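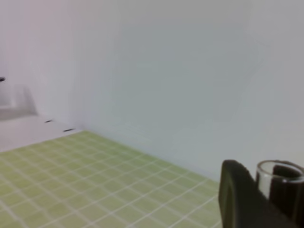

Movbridge Open Day, May 2026: Your Questions

What will I see?
The Trernberg bench arm handling glass test tubes. Zeeshan Baloch runs it and takes questions as he goes.
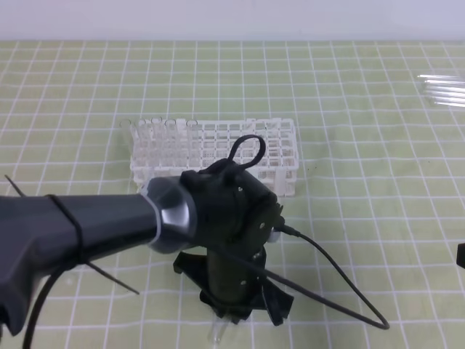 A test tube in the gripper, with the rack behind.

How long is a demo?
Seven minutes. Sit through more than one if you like.

Can I touch the equipment?
No. Please stay behind the rail and keep bags off the bench.
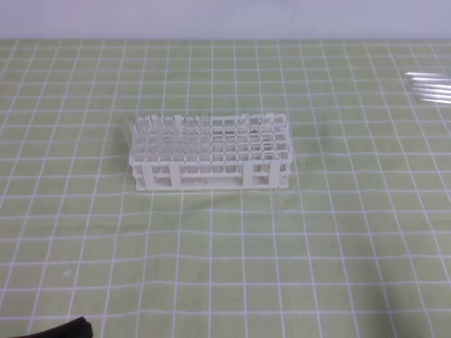
Children are welcome with an adult.

Do I need to book?
Only for groups. Email Shoaib Lashari at the front office.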